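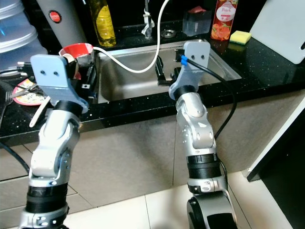 **White film around the sink on a black sparkle counter**

Posted by Zetska, January 30, 2021

We have a black countertop with sparkle in it and a stainless sink. The strip behind the sink, where the dish soap and the sponge sit, gets a cloudy white film. I wipe it every night and it is back by morning. The supplier told me to buy a stone cleaner, but I'm not sure if this is stone or something man-made. Is it soap or hard water, and what is safe to use?

**Orest Nazarenko**

Could be both. Try soap first. Take everything off the back, wash with warm water and one drop of dish soap, rinse with a clean cloth, then dry it with a towel. If it still looks cloudy when dry, it is minerals. Don't use vinegar until you know what the counter is. It can dull some stone and some resins. A plastic scraper held flat takes off the thick bits near the rim. Keep the green side of the sponge off the counter, and off the sink too unless you go with the grain.

Our water tested at 17 grains, so I dry mine after every wash.

**Oyelaran**

Put the bottles on a tray. Fixed mine.

**Jaltilano**

Agree with the tray, but lift it and dry under it or you get a ring. Also check the caulk behind the faucet. Mine leaked there and I blamed the soap for 90 days.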